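Résidence Graltard - Office et salle de restauration du rez-de-chaussée
Grille de contrôle hygiène et sécurité, fiche 1174
Visite de mars, commentaires du service Prévention

Cotation : C = conforme ; NC = non conforme ; AS = à surveiller ; SO = sans objet.

1. Accès et circulation

1.1 Issue de secours dégagée sur toute sa largeur : C
1.2 Éclairage de sécurité en état de marche : C
1.3 Sol antidérapant, sans décollement : AS
Commentaire : joint soulevé devant la chambre froide. La réparation demandée lors de la visite précédente n'a pas été engagée.
1.4 Extincteur accessible et vérifié : NC
Commentaire : l'étiquette de vérification est illisible. Le prestataire Kultcombe est invité à produire son rapport d'intervention sous 12 jours.

2. Plans de travail et petit matériel

2.1 Plans de travail lisses, sans fissure ni éclat : C
2.2 Plateaux de service rangés hors des zones de préparation : AS
2.3 Planches à découper identifiées par couleur : C
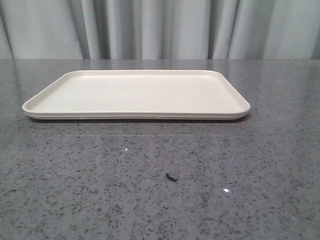

2.4 Produits d'entretien stockés séparément des denrées : NC
Commentaire : deux bidons de dégraissant Zesteo se trouvaient sur l'étagère de l'épicerie sèche. Ils ont été retirés en cours de visite. Le personnel de l'office devra être informé de nouveau de la règle de séparation, y compris les agents de remplacement.
2.5 Fiches de données de sécurité affichées : C

3. Températures et traçabilité

3.1 Relevé de la chambre froide positive effectué matin et soir : AS
Commentaire : relevés du soir absents à cinq reprises. Le registre Nyanda doit être renseigné avant 20 h, y compris les jours de faible effectif.
3.2 Étiquetage des préparations entamées : C
3.3 Conservation des plats témoins : C

4. Vaisselle et points d'eau

4.1 Lave-vaisselle détartré selon le calendrier : C
4.2 Vaisselle ébréchée retirée du service : C
4.3 Surfaces claires exemptes de traces et de dépôts : AS

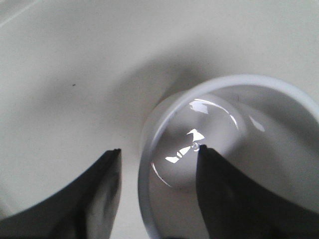
Point 4.3 - Gobelet blanc sur surface claire ; petit point sombre isolé.

4.4 Distributeur de savon approvisionné : C
4.5 Essuie-mains à usage unique : NC
Commentaire : dévidoir vide et torchon en tissu suspendu à proximité. L'usage du torchon pour le séchage des mains est proscrit.

5. Suites à donner

Les points cotés NC appellent une réponse écrite de la direction de la résidence. Les points cotés AS seront réexaminés dans un délai de 40 jours - sans nouvelle convocation. La présente fiche est conservée à l'accueil et tenue à la disposition des services de contrôle.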